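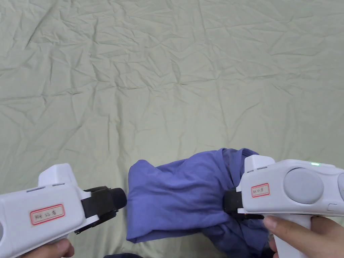
Handgreifer mit der Aufschrift „11“ am Stoff, rechts mit anliegender Backe und leuchtender grüner Anzeige.

14.08.2019
Flusto, Gerätebetreuung am Standort Mandel

Einrichtung und Pflege der Handgreifer

Die Abteilung Gerätebetreuung dokumentiert auf dieser Seite die Einrichtung und die laufende Instandhaltung der paarweise geführten Handgreifer am Textilplatz. Die Angaben gelten für den Betrieb in Mandel und ersetzen die Fassung, die bislang im Gruppenordner Drakorcombe abgelegt war.

Aufbau des Platzes

Die Textilien werden auf einem flach ausgebreiteten Laken in hellem Salbeigrün gegriffen. Falten im Laken sind zulässig und werden vor Arbeitsbeginn nicht geglättet. Werkzeug und Ersatzteile verbleiben während der Arbeit im Schrank.

Beide Greifer eines Paares tragen dieselbe Nummer auf einem rot umrandeten Etikett. Sie werden gemeinsam ausgegeben, gemeinsam gewartet und gemeinsam zurückgenommen. Unleserlich gewordene Etiketten sind vor der nächsten Ausgabe von Hand neu zu beschriften. Ein Tausch einzelner Greifer zwischen zwei Paaren bedarf der Eintragung im Gerätebuch.

Prüfung vor Arbeitsbeginn

Die Backen werden ohne Stoff je dreimal vollständig geöffnet und geschlossen. Dabei ist auf gleichmäßigen Lauf der Gelenke und auf festen Sitz der Verschraubung zu achten. Die Fingerkuppen aus Gummi dürfen keine Risse und keine anhaftenden Fasern aufweisen. Anschließend wird ein Probestück angehoben und wieder abgelegt. Rutscht der Stoff durch, ist das Paar zurückzugeben.

Bei Raumtemperaturen über 22 Grad wird die Prüfung nach der Mittagspause wiederholt.

Laufende Pflege

Nach jeweils 400 Griffen werden die Fingerkuppen mit einem leicht angefeuchteten, fusselfreien Tuch abgewischt. Lösungsmittel sind nicht zugelassen. Flusen in den Gelenken werden mit einem weichen Pinsel entfernt; Druckluft ist hierfür nicht zu verwenden, sie treibt die Fasern tiefer in die Lagerstellen. Die Gehäuse werden trocken gereinigt, die Schlitze an der Oberseite bleiben frei von Klebeband und Beschriftung.

Nach 2000 Griffen sind die Kuppen an beiden Greifern zu ersetzen, auch wenn nur eine Seite Verschleiß zeigt. Neue Kuppen werden bis zum Anschlag aufgeschoben und im geschlossenen Zustand auf mittigen Kontakt kontrolliert.

Instandsetzung

Arbeiten am Backenträger und an der Gelenkmechanik führt die Werkstatt Mayrhofer aus. Das betroffene Paar ist mit Begleitschein, Formular 422, einzureichen. Auf dem Formular sind die Nummer des Paares, die Zahl der Griffe seit dem letzten Kuppenwechsel und die betroffene Seite anzugeben. Greifer ohne Begleitschein werden ungeprüft zurückgesandt.

Instand gesetzte Paare durchlaufen vor der Wiederausgabe die vollständige Prüfung wie vor Arbeitsbeginn. Das Ergebnis wird im Gerätebuch vermerkt.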